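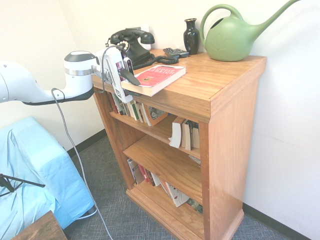 The arm at work on a red paperback, top of the bookshelf.

Software Engineer, Manipulation Planning and Control
Tramuson — Cáceres (on site)
Posted 09/02/2024

We write the software that gets robot arms to handle household things in rooms furnished by people who were not thinking of us. Books are our current obsession. A paperback lying flat is an unkind object: thin, floppy, slippery on one side, and pressed against the wood so that there is nothing to grab. You can push it, tip it, or slide it to an edge and pinch it. Our planner, Boltiretti, has opinions on which, and some of them are wrong.

You would own the part between "the camera says there is a book" and "the joints start moving." That part is 39 source files, and four of them are good.

What you'll do
Rewrite the contact planner so it can switch between pushing and grasping without stopping to think in the middle.
Tune force limits for light contact near things that tip over, vases included.
Teach the motion planner that a telephone cord is an obstacle. It currently believes in boxes.
Look after Brillineo, our log replay tool, which holds 4,000 recorded attempts and a search function we don't discuss with visitors.

What you'll need
Solid C++ and readable Python.
Real time spent with a physical arm. Simulation counts, but the shelf in simulation has never once surprised anyone.
Working knowledge of inverse kinematics, collision checking and impedance control.
Patience with calibration, and a calm way of saying "it worked yesterday."

Nice to have
Tactile sensing, ROS 2, or experience deleting other people's code politely.

What we offer
A permanent contract, flexible hours and a budget of 1,000 euros a year for books, which you may read before the robot gets them. We are a team of 15. Meetings are short — the room with the good chairs is also the room with the arm.

How to apply
Send a résumé and one page about a bug that took you far too long to find. Skip the cover letter. We read applications as they come in and would like you to start in March. The interview includes an hour with the arm and a paperback, and you may pick the paperback.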